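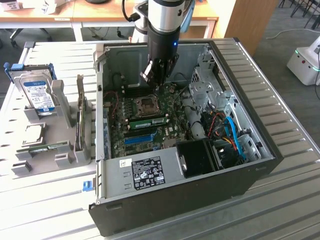
According to Segundo Sánchez, the best computer he has ever owned spent its first life in an insurance office, adding up premiums for people who never once looked under the desk. He paid less for it than for his boots, he told me, and it has outlasted the boots.

I had asked him about it over the phone expecting a yes or no, and forty minutes later I had a page of notes and a strong urge to go out and buy an old tower. So I did! It sits under my own desk now, humming away, with a property sticker from a shipping company still stuck to the top, and I have turned into one of those people who brings it up at dinner.

Salazar is a good town to catch this bug in. There used to be offices all along the river road, and when the offices emptied out, the computers went somewhere. Most went for scrap. A surprising number went to Grondier, a long, cold shop behind the tire place that sells nothing but secondhand business desktops and the bits that go in them. The shelves run to the ceiling. Memory is sorted by type in old bread trays, keyboards are stacked like roof tiles, and there's a bin of power cords by the door where you help yourself.

The shop's stock book is a real book, a green ledger, and Faustino Arriaga let me page through it on a rainy morning in May. Every machine gets a line: where it came from, what was missing, what went in, who took it home. The last filled line was number 2363. Beside it he had written "quiet fan, nice one." I love that. You don't get a note like that with a new computer.

What people do with them

The obvious answer is homework and email, and plenty go out the door for exactly that. But read down the right-hand column of the ledger and it gets much more fun. One runs the scoreboard at a bowling alley. One holds a choir's entire sheet music collection, scanned page by page over two winters. A beekeeper out on the Grurkinau road bought a pair, one for hive records and one for her father, who wanted to play chess against strangers and now can't be gotten off it.

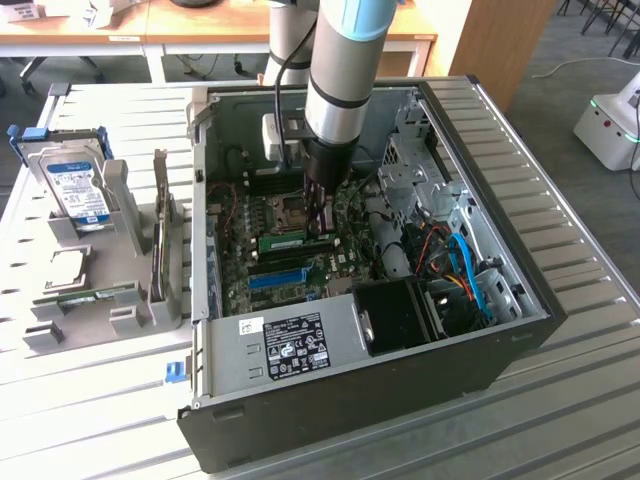 My favorite entry belongs to a couple who run a tiny radio archive out of a spare bedroom. They have around 300 reels of local broadcasts (farm prices, weddings, a man who read weather proverbs every evening for years) and they've been moving them over to digital one at a time. The work is slow and the computer hardly has to try. They picked a big plain tower for the simple reason that it had room for more drives, and they keep adding them.

And room is the thing, isn't it? I had forgotten how generous those old cases are. After years of laptops that are sealed up like a tin of fish, you take off a side panel and there's air in there. You can get a whole hand in. Parts have names, and once you've learned five of them you can follow nearly any conversation in the shop.

Faustino says the cheap office machines of that period were built for the person who had to fix them, some tired soul with a floor full of desks and one screwdriver. Levers in place of screws, drives that slide out, cables only as long as they need to be. He gets quite heated about the models that came after. I won't repeat his opinion of glue.

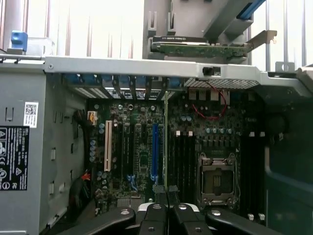

Once you own one, the tinkering sort of creeps up on you. I swore I'd leave mine alone. Then I read that swapping the old spinning drive for a solid-state one would change everything, and oh, it did. Start-up went from long enough to make toast to not long enough to sit down. After that I wanted more memory, and after that I spent a whole evening reading about fans. There's a Salazar mailing list for this, run under the name Pidell, and the tone is wonderfully patient. Ask something silly and you'll have three kind answers by breakfast, plus an offer of a spare part from someone two streets over.

A few things I picked up from the list and from hanging around the counter:

Buy the dull model. The common office ranges have the cheapest parts and the most people who know them.

Check which memory the board takes before you buy any. I have a stick in a drawer that fits nothing I own.

Ask whether the power supply is a standard shape. Some of the big makers went their own way, and a replacement can cost more than the computer.

Clean it outdoors. Please trust me on this one.

It isn't all sunshine. A machine that's 10 years old will draw more power than a new little box, and if you leave it on day and night you'll see it on the bill. Some won't take the newest version of the system you're used to, though the list will happily talk you through a free one. And they're heavy. I carried mine home uphill and had to stop twice, once on the steps of the library, where a boy asked me if it was a safe.

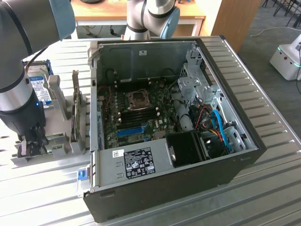
Segundo's insurance tower is on its third owner, if you count the niece who borrowed it for a school year and gave it back with cat stickers. He has left the stickers on. When we last spoke he was hunting for a second one of the same model to keep in the closet for parts, and Faustino had promised to call if one came in. I was at the counter when the next van pulled up, and I'll admit I went out to help unload mostly so I could look first.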